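Hilo sobre las colas de autógrafos en convenciones, que este fin de semana me tocó pasar por unas cuantas en la Kudora.

1/ La entrada de día ya incluye paneles y proyecciones. Las firmas van aparte y cada invitado pone su precio. El más caro pedía 300 por foto y firma. Sin foto, 200.

2/ Thitima Thongsuk, la villana de Skerora, firmaba gratis a quien llevara el DVD o el cómic de casa. Solo cobraba las láminas que vendía ella. Su cola daba la vuelta al pabellón.

3/ Estuve 8 horas en el recinto y casi tres fueron en esa cola. Dieron agua a media tarde. Los turnos con número no funcionaron: dejaron de llamarlos a la hora de comer. 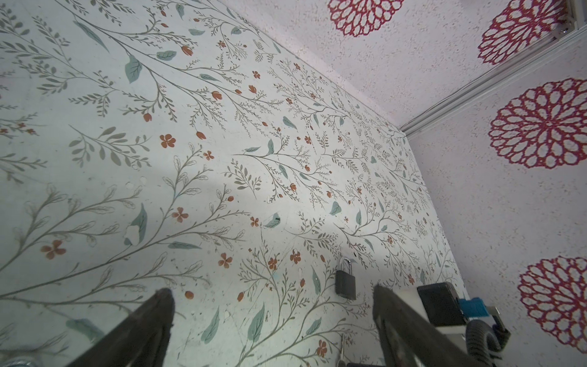 4/ Cuando me tocó, le pidieron la frase del ascensor y la dijo entera, con la voz del personaje. Luego la repitió para el siguiente, que la quería grabada para su hermano.

5/ Senyo Quaye canceló el sábado por la mañana. Quien pagó por adelantado tiene que pedir la devolución en la web, en el apartado "Mis reservas". A mí me han contestado que tarda dos semanas.

6/ La próxima es la de Ketdale. El aforo es de 2000 personas y todavía no han publicado los precios de las firmas. Si alguien los tiene, que los deje en respuestas.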